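Tallmont Neighbors Help Board > House & Home > Downsizing and Estates

How do I clear out a home workshop when I don't know what anything is?

Posted by quiltsandcorgis, December 24, 2020

My uncle's house has to be empty by the end of May, and the part that keeps me up at night is his basement shop, which is full of metal things I couldn't name if you paid me. 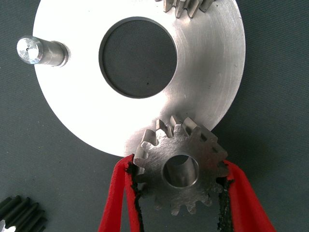 Ritva Lindqvist thinks I should let one buyer take the whole basement and never look back, and my husband leans the same way. I am the holdout. My uncle spent forty years down there and it feels wrong to wave it all off in somebody's truck for the price of a nice dinner, although I will admit that on bad days I am ready to do exactly that.

A bit more background, sorry, I do go on. He was a hobby machinist. He made little steam engines and clock parts and fixed things for everybody on the street, and he kept everything. There are two big machines bolted down (one says Okano on the front, the other has lost its plate), a drill press, a bench grinder, and then shelf after shelf of coffee cans, cigar boxes and loose pieces. Discs, bars, rods, rings, round plates with a hole through the middle. Some of it must be scrap he was saving for later and some of it must belong to the machines, and to me it all looks the same. He did label things, bless him, but the labels say things like "good one" and "for Harold."

A man from Zervas Clearance came by and offered $300 for everything in the basement, and he would haul it. He was perfectly pleasant about it and said the offer stands until spring. I have no idea if that is fair or if I'm being had. I don't need to get rich here. The money is going to be split among the cousins anyway, and I would mostly like the good things to end up with a person who'll use them. But I also live three hours away, I have a job, and I can't spend every weekend from now until May sitting in a cold basement looking things up.

Where would you even start? What gets separated from what? And is there anything down there I should be careful about? I have a strong back and a helpful nephew, if that matters. Thank you all, and happy holidays.

oldgrayhound

Oh, I am so sorry about your uncle. I went through this with my father-in-law's garage and I remember that feeling of standing at the bottom of the steps and wanting to go right back up them. It does get better once you have begun, I promise.

The first thing I'd tell you is don't throw anything out yet, and I mean not even the ugly stuff. With machine tools the loose pieces are often worth as much to a buyer as the machine. A lathe will have come with chucks, plates, gears, rests and all kinds of odds and ends, and someone shopping for one will pay a good deal more if those are still with it. Somebody who buys a bare machine has to hunt for every one of those parts, and it can take years. So before anything leaves the basement, do a rough sort and keep it rough:

Anything heavy and carefully finished, with bolt holes or threads or numbers stamped into it, goes on the floor right beside the nearest machine. Don't try to decide what it is.

Anything that is plainly just a length of bar or a sawn-off chunk goes in a stock pile. Hobby people love a stock pile. Sell it by the bucket.

Hand tools and measuring tools go upstairs, where it's dry. Look inside every wooden box, and look twice at the small ones with felt in them! Micrometers and indicators are light, they mail easily, and there are always buyers.

Paper gets its own box. Manuals, parts lists, receipts, the notebook by the light switch (there is always a notebook by the light switch). My father-in-law had written down what he paid for nearly everything and who he bought it from, and we ended up calling one of those people. He drove over with his son and spent a whole afternoon telling us what we were looking at, and wouldn't take anything for it except a vise he'd always admired.

Which brings me to my real suggestion. Find the Harold on the label. I'm serious. If your uncle was setting things aside for him, Harold knows that shop, and he may be sitting at home wondering whether it would be rude to call. Try the address book, or the Christmas cards, good timing there. If Harold has passed on too, look for a model engineering club within driving distance. The members tend to be kind and a little nosy and will come look for the pleasure of looking. Do ask two different people if you can, and be clear up front about whether you're asking for advice or for an offer.

As for the $300, I can't tell you from here, but I wouldn't take it before someone has seen those two machines. We had a similar offer on the garage and the lathe alone went for more than $2000, with all its pieces in milk crates beside it. That was a good one in good shape and yours might not be, so please don't spend the cousins' money yet.

Sending you a hug. Put a space heater down there, bring a thermos, and stop after a couple of hours each time. You make poor decisions when your feet are cold.

Dale_in_Tallmont

Take the 300. I did my dad's place, spent a whole summer on it and cleared maybe what I'd have made mowing lawns. Your weekends are worth something too.

marigoldporch

I hope it's all right to disagree with Dale a little, though I do see his side of it! I think there's a middle road here, and it's the one my sister and I took.

We gave ourselves two visits and no more. On the first one we did the sorting, pretty much the way oldgrayhound lays it out, and took a lot of pictures with a ruler laid next to things. On the second one we had buyers come. Big machines first, with everything that belonged to them, then the hand tools in a few lots on card tables, and whatever was left after lunch on the second day went to the clearance people. They paid $225 for what was left, and that surprised me no end since the good stuff was gone by then. So ask your Zervas man whether he'd still come for the leftovers. He may well say yes, and then you have a backstop and can relax.

Some safety things, as you did ask. Old shops have old cans in them. Cutting oil, solvents, paint stripper, things in jam jars with no label whatsoever. Don't pour any of it down the drain and don't open a jar to sniff it. Our county takes household chemicals on certain days and yours likely does as well, so call ahead. Wear gloves, and I mean leather ones, for anything out of the scrap bins, as the edges can be wicked. Sweep up the little curly shavings before you let the dog down there (I see from your name there may be corgis).

And do be careful of your strong back! A round of steel that looks like nothing can weigh as much as a toddler. One of the chucks we moved was 100 pounds on the bathroom scale and my sister had been about to hand it to me off a shelf. For the machines themselves, make it a condition that the buyer does the moving and brings their own help. Put that in the ad. Anybody who really wants a lathe knows how to get one up a flight of stairs, or knows a fellow with a hoist.

For the ads we used the Proria listings, mostly for the local pickup, and a card at the hardware store. The card did better. Write down exactly what's on the nameplates, take a photo of each one, and don't guess at anything. "I don't know what this is, it was my uncle's" is a perfectly good description, and buyers were so much gentler with us once they'd read it.

One last thing and then I'll hush. Keep something. Let each of the cousins pick one small piece before the sale, an engine if he left any finished, or just a nice bit of brass for the windowsill. I have my dad's center punch in my pen cup at work and I use it to open packages.

quiltsandcorgis

Oh my goodness, thank you all, Dale included. I went through the Christmas cards last night and there is a Harold, with a phone number, two towns over. I'm going to call him after the holiday. I did check with the Zervas office too and they'd be fine coming for just the leftovers, at a price to be settled when they see it. Now to find that notebook.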